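Third month of the table clearing project, and I'm still not a believer

I said in September that I'd write up the gripper build whether it went well or badly. It has gone sort of sideways, so you get this.

For anyone who skipped the earlier posts: In-ho Kwak and I are trying to get a small arm to clear clutter off a table in a lived-in room. One arm, a bench supply, and a policy trained on demos we record ourselves with hand-held grippers. In-ho thinks it will be putting socks in a bin by spring. I think we'll own a very expensive way to move a sock eight inches to the left. We have a bet on it, terms private.

The arm is a secondhand Skolton. I won't go over that again except to say that the shoulder joint still has play in it and the seller still hasn't answered my email. I shimmed it with a strip cut from a soda can, and it held for a week. Then I took the whole joint apart on the kitchen floor and found that somebody before me had put the bearing in backwards. Turned around, it's better. Better as in I can live with it, for now.

Recording is the part that eats the evenings. You hold a gripper, you pick things up, you put them down, you do it again. The plan called for 400 demos before the first training run. We stopped at 200, and I started training anyway, partly out of impatience and partly to prove to In-ho that the second half wouldn't matter. 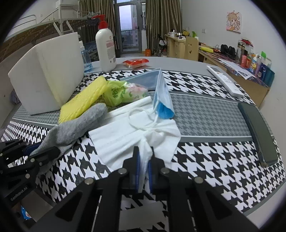 Soft stuff is where my doubts live. A box has sides. You close on it and either you have it or you don't. Tissue has no real shape until you grab it, and the shape it gets depends on where you grabbed. I keep reading posts from people who claim their policy "generalizes to deformables," and then the video is the same folded towel on the same bare bench. I'd like to see those same policies try a sock on houndstooth. The pattern was my idea, by the way. If the thing can only see objects on plain white, it has no business in a house.

So, results. The first checkpoint closed on air more often than on anything else. I ran it 20 times on a single sock, from starting positions I thought were generous, and it got the sock off the table 3 times. In-ho called that a baseline. I called it luck and went to bed.

Next day I found one thing that was plainly my fault. The timestamps on the two grippers were drifting apart during long takes, so by the end of a recording the left hand and right hand disagreed about what moment it was. I had been reading the start of each log and assuming the rest was fine. Shorter takes now, and a sync check at both ends. Gerardo Saludo told me to do this back when we started and I said it was overkill. He has been decent about it.

The other trouble is that two hands on one soft object is a different job from one hand on it — and we only have one arm. I went back and forth on whether to record with both at all. My position was that we were collecting data we couldn't use. In-ho's was that the second arm is only a matter of money. The Westerberg listing he keeps sending me costs more than my car, so I'm not sure "only" is the word.

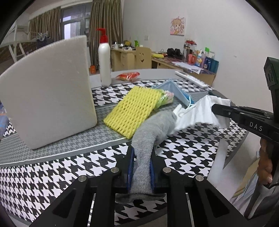

We did end up keeping the two-handed takes, in a separate folder, untouched by training. If a second arm ever shows up they'll be there. I give it low odds.

What I have changed is how we pick up knits. For the first batch I was careless and grabbed wherever, and watching the playback I could see I never did it the same way twice. Maybe variety is good for the model. People say so. My suspicion is that when you only have 200 examples, variety mostly means the model sees every approach once and learns none of them. I've gone to two approaches for socks, toe or cuff, and written them on a card so I stop improvising.

Retraining is running on the old desktop as I type this, with the side panel off and a desk fan pointed at it. The loss curve looks lovely. It looked lovely last time too, so I've quit putting any stock in it.

Things still open: the shoulder, the pad wear on the arm's own gripper (I'm on my second set and they're already glazing), and whether I can get the bench supply to stop tripping when the wrist and elbow move together. If you've run one of these arms off a cheap supply and fixed the tripping, leave a comment. Please don't tell me to buy a bigger supply, I know about bigger supplies.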